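Monday, wash bench, August

Back on the twin-drum. Peter wants a yes or no on whether we take one for the textile room, and I said I'd give it a fair go before I said no. Writing this up while the last of the Ovine swatches are on the rack.

The pitch, as I understand it: one white body, big drum up top for the ordinary load, small drum underneath for the fussy stuff, and you run the two without waiting on each other. Runosen's rep made it sound like we'd get our afternoons back. I have my doubts. We already have two machines, they already run without waiting on each other, and when one dies we still have the other. Put both in one cabinet and a single dead plug takes out the lot.

Upper drum

Ran the Negi cotton at 40 degrees, standard cycle, 4 kg dry weight. Came out clean enough. So does the cotton from the old machine. Spin was decent and I'd call the creasing a draw. The booklet claims a gentler action on account of the lifter shape, and I can't see how anybody would measure that with the gear we've got. Peter reckons the pile on the terry samples stood up better. I put them side by side under the lamp, shuffled them and asked him to pick. He picked the wrong one, then said the lamp was no good.

Cycle time on the display said 78 minutes at the start. Clock on the wall disagreed by a fair bit, and I don't believe either of them. Use the stopwatch next time.

Door is a big one. It swings out to the left, and with that domed glass and the thick black rim on it you need to leave proper room on that side. Where we were planning to put the machine, the left side is the drying rack. Either the rack moves or we all learn to load sideways.

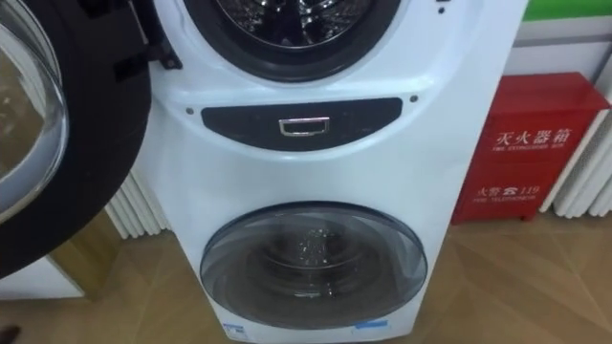 Lower drum

More sceptical about this one. The handle is in the middle of the dark panel, a small chrome thing with a recess, and it's a low reach for anyone tall. I did six loads and my back had opinions. Peter suggests a plinth. A plinth puts the top drum higher, and then Varnadus from the print room can't see into it, so we've moved the problem up a level.

Wool swatches (Ovine, undyed): measured at 159 mm before the wash, same after, on the cold setting. Good result, but on cold I'd expect the same from a bucket. Need to repeat warm before anyone quotes it in a report.

Other grumbles

Wipe the black gasket down after each run. Lint from the terry goes straight to it and I don't trust the self-clean cycle, which is twenty minutes of noise as far as I can tell.

Two small round screw holes in the white front, one off each end of the panel, not quite level with each other. Ask Runosen whether they should have caps. If they should, ask for caps.

To do

Repeat wool, warm.
Both drums at once, full load up top, and see whether the bench shakes.
Measure the door swing properly with a tape.
Peter to ring about the price of a replacement gasket. I'm guessing it's silly.

Leaning no. Will look again after the shake test.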